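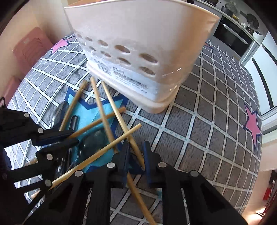

One reader of last year's notes wrote that if the policy is learned from demonstrations, a grasp planner is dead weight and the whole of Unit 8 could be cut. The unit stays. A learned policy still needs target proposals that can be checked, limits on the motion, and a stopping rule, and in Drisham all of these come from the code covered in this handout.

Unit 8: Picking thin objects out of clutter
Revised May 11, 2022

8.1 The problem

Chopsticks are a hard case for perception. A stick is long enough to cross the whole pile and thin enough that a depth image may give it a width of a few pixels, or none. Where sticks cross, the mask of the upper one splits the mask of the lower one into pieces. Clear plastic on or near the pile adds false depth and bright highlights. A patterned cloth underneath adds straight edges of its own, and a line detector working on colour alone will report the pattern as readily as the sticks.

The task is to choose a single stick, close the fingers across it, lift it with as little disturbance as possible and release it into a caddy.

8.2 Perception

The Drisham front end runs in this order:

Undistort the wide-angle image. Straight sticks and straight cloth lines both bend towards the border, and a line fit done before this step will break long sticks into short ones.
Segment at instance level. Expect too many fragments.
Fit a line to each fragment and discard those whose width varies by more than the tolerance in the config file.
Join fragments whose directions agree and whose gap is covered by another mask. A gap with bare cloth in it must not be bridged.
Build the crossing graph. Each node is a stick, and each directed edge means "lies over".

Edges in the graph come from mask continuity at the crossing: the stick with the unbroken mask is on top. If both masks are broken, mark the edge as unknown. Do not guess from depth. At these diameters the difference in height is within the sensor noise.

The graph can contain a cycle, as three sticks can each rest on the next. Your code must cope with this. A plain topological sort will fail.

8.3 Choosing a target

Birnus scores each candidate with three terms: the number of sticks lying over it, the free length on either side of the grasp point, and the clearance for both fingers. Unknown edges count as half a stick. Candidates with no clearance for the second finger are removed before scoring.

Pads made of foam forgive a small error in the closing direction, but they are wide compared with a stick. Check clearance against the outline of the whole pad. The model in the repository also includes the linkage plates, and on a low approach these reach a neighbouring object before the pads do.

8.4 Control

The approach is position controlled. Closing is speed controlled with a force limit, and the lift starts only when finger width has been steady for 2 control cycles. On a stick this width is close to zero, so width alone cannot separate a grasp from a miss. Use the image from the wrist view after the first part of the lift, and test whether the target mask has moved with the fingers.

8.5 Exercise

The Filluleck set holds 233 recordings, of which 72 have hand-drawn crossing labels. Train on the unlabelled part only if you use the self-supervised loss from Unit 7. Report edge precision and recall separately, with unknown edges excluded from both, and list every cycle your code finds.

Submit the graph builder and its tests through the Lévesque server. Changes to the segmentation network are not marked. The config file must be included even if you have left it as supplied.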